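Call for participants: Hovell Street Lantern and Floor Pattern Weekend

Posted Jan 29, 2025

We are looking for people to take part in this year's lantern and floor pattern weekend, which is held in September in the covered market at Hovell and along the footpath to Yuen Green. The call is open to anyone who keeps up a festival custom at home or in a community group and would be willing to make it in public over two days. Last year we had 142 makers and 2,694 visitors over the weekend.

The weekend is organised by Mastolik, a small arts group that works on everyday and seasonal traditions. It began as a lantern walk for families in the streets behind the market. Floor patterns were added later, after several households asked for space to make them at a size their own doorsteps would not allow.

What we are looking for

We have places for paper and bamboo lanterns, floor patterns in rice flour, chalk, petals or coloured sand, door garlands, straw and corn work, painted eggs, and paper cutting. If what you make is not on this list, please apply anyway and tell us which festival or time of year it belongs to. Beginners can apply as part of a group as long as one member has made the work before.

Each maker or group is given a marked pitch on the market floor or a length of the footpath. Floor patterns are started on the Saturday morning and stay in place until the Sunday evening, when they are swept up. Lanterns must be ready to carry by dusk on the Saturday. We ask everyone to be at their pitch for at least four hours on each day and to be willing to talk to visitors about the work.
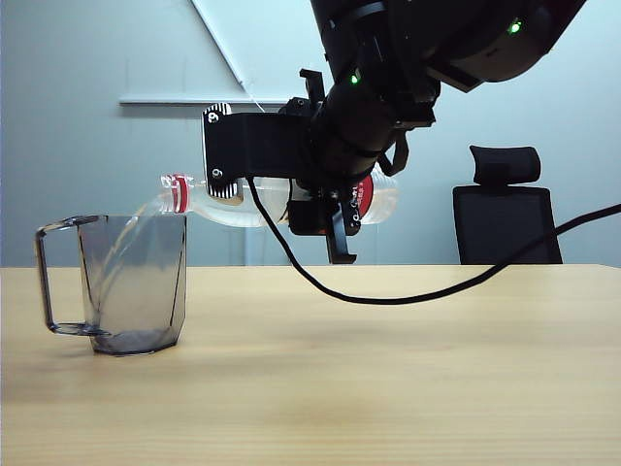 Makers receive a fee of £142 for the weekend, or £649 for a group of five or more. Travel within the county is paid on top, against receipts. We supply chalk, plain rice flour, string, brushes and trestle tables. Coloured powders, petals and special papers should be brought by the maker, and we can repay up to £40 of the cost if you send us a list beforehand. Lunch is provided on both days and is vegetarian.

Lanterns must be lit with battery lights. Candles and oil lamps cannot be used inside the market under the terms of our hire. Powders should be free of glitter, as the drains from the market floor run into the Sakex brook.

Helpers

We also need twelve paid helpers for setting out, stewarding the lantern walk and sweeping up. Shifts are six hours. The walk is 732 metres long, on level ground, and crosses one road, which is closed for the evening. Helpers must be 18 or over. Training is given on the Friday afternoon.

How to apply

Send us up to one page about yourself or your group, what you would like to make, how much floor space you need and where you learned it. Two or three photographs of earlier work are useful but not required. You may write in any language, and we will arrange the translation. If you would prefer to apply by telephone, leave your number at the market office and we will ring you back.

Applications are read by Rizwan Saha and two makers from last year's weekend. Everyone who applies will get a reply, and those offered a pitch will be invited to look round the market before deciding on a design. Please say in your application if you need step-free access, a chair, or a pitch away from the music.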